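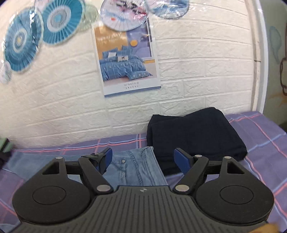
Page 3 of 9

Erstead Forum > Software > Perception and Control
Thread: Gripper width estimate drifts when the fingers get near folded fabric

plaidmonday wrote:
Hi all, and sorry in advance for the length, I never manage to keep these short. Picking up from page 2, I went through the wrist camera view again with the folding task in mind, and I think pkettle was right that my trouble starts before the planner ever gets a say. Folded jeans straight ahead between the fingers, a dark navy bundle just off to the right, plaid sheet under everything. My segmentation is perfectly happy with the light denim. The navy piece is another story, because it reaches in behind the right blue pad, and the mask for that finger keeps swallowing a bite of cloth. Then the width estimate comes out too large, the policy thinks it has room to spare, and off we go. I'm running the Kokitz tracker at 60 Hz with the stock config. Has anyone here had luck masking by pad color alone?

pkettle wrote:
Glad that helped! Color alone worked for me right up until it met a blue towel, so please don't build your whole house on it. What I do now is fit both pads together, as one mirrored shape with a single opening value. If the left pad is clean and the right one is a mess, the left one more or less carries the answer. It's maybe 50 lines on top of what you already have, and I'm happy to paste mine once I've taken the embarrassing comments out.

Povilas Jankauskaitė wrote:
I'm going to disagree a little, in a friendly way. The mirrored fit assumes both fingers really do move together, and on a well-used gripper there is play in the linkage. I had one where the right side lagged whenever I squeezed quickly, and the symmetric model hid it from me for most of a month. My replays looked lovely and the grasps landed off center every time. I would rather see two separate estimates and a warning when they disagree. Also, plaidmonday, have you undistorted before segmenting? The check lines on that sheet bend quite a bit toward the sides, and your right-hand mask is working in a part of the lens where that starts to matter.

plaidmonday wrote:
Oh, that's a good catch, thank you. No, I undistort afterward, only for the pose step. I'd picked up the habit from the Mulder tutorial and never gone back to question it. I'll swap the order tonight.

pkettle wrote:
Povilas, fair point about the play, but two free estimates will jitter like mad near dark cloth. You end up filtering them, and then you've got lag of a different kind. I'd keep the mirrored fit and add a small offset term that's allowed to change slowly. Bad linkage shows up in the offset, and you can plot it with your morning coffee.

Povilas Jankauskaitė wrote:
A slow offset I could live with, provided people look at the plot. In my experience they don't, and I include myself in that!

tern_and_tern wrote:
Hello, long-time reader. Slightly to one side of all this, but what are you using for visual tracking of the camera pose? With a busy wall behind the bed I'd expect plenty of good features, but there's shiny wrap on those round fans and some sort of clear film over the bedding poster, and reflections are poison for my setup. They slide when the camera moves, and the tracker believes them. I started throwing out points on anything glossy, and the relocalization failures in my set of 3,000 clips dropped enough that I quit complaining about it at dinner. The brick pattern has its own problem, it being the same shape over and over, but with the plaid in view as well I would think you'd be all right.

plaidmonday wrote:
I'm on Pramside for that, default feature settings. I hadn't thought about the plastic at all, I was so busy staring at the fingers. Is your glossy filter a learned mask, or something simpler?

tern_and_tern wrote:
Much simpler. I drop any point whose reprojection error keeps growing over nine frames. It loses a few honest points too, and I've made my peace with that.

plaidmonday wrote:
Okay, my list: undistort first, mirrored fit with pkettle's offset, then the reprojection check. I'll change one at a time so I know which of you to thank. pkettle, yes please to the paste, embarrassing comments and all.

pkettle wrote:
Posting it on the next page, the forum eats my indentation if I put it in a reply this long.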